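Wednesday, after supper

I said I would only fold one tablecloth tonight and then sit down with my book, and of course it is past nine and I'm still in the kitchen writing this on my lap.

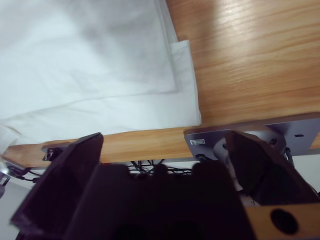 The big white one always gives me trouble. You get two corners to meet and feel very pleased with yourself, and then the layer underneath slides out past the top one and you have to decide whether you care. Mother cared. She would shake the whole thing open and start over, and she could do it alone, with her chin holding the middle. I've never managed the chin. I lay mine flat on the table and go at it from the side, smoothing with my forearm, and if a strip peeks out at the edge I tell myself it will be on the inside once I've folded it again.

Ea Ladefoged called in the middle of it all to ask whether she should bring her own linens on Saturday, and we ended up talking for 23 minutes about her sister's kitchen in Ballano and whether you can ever really get candle wax out. She swears by brown paper and a warm iron. I've only ever scraped with a butter knife and hoped! I told her to bring the blue napkins if she can find them, because mine have shrunk into something closer to handkerchiefs.

There will be 21 of us if everybody comes, and that means the long table plus the little one from the hall, which is lower and makes people at the end look like children. I do love this wooden table, though, bare as much as dressed. The grain goes so orange in places, and I half wish I could leave it uncovered, but then there's the gravy to think about, and my uncle's elbows.

Still to do: the small cloths, the runner, and finding wherever I put the good serving spoons in April. I'll look in the chest tomorrow. The kettle is on now and I'm going to read at least six pages before I fall asleep.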